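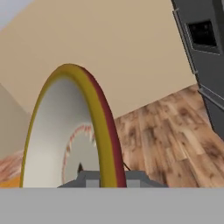
Hi Bernadette, bit of a chatty one this month! The canteen arm at Fovcombe has had 90 practice runs in the simulator and Meinir's crew have started arguing with it over my shoulder, which I love.

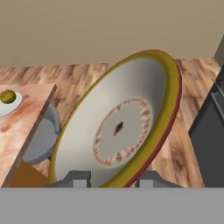

Yellow-rimmed bowl in the gripper, in simulation

Lautaro was worried about losing hours. He's keeping them, and moves to the serving side from Monday. Macarena wants the arm slower near people (so do I), so we've spent nine days on that and I'll need a bit more of Desix's time in May.
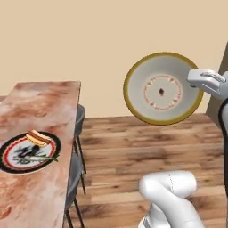
Still to do

Staff training, and the rota.

Recent updates
Purnari kitchen visit
April spend
Meet the canteen team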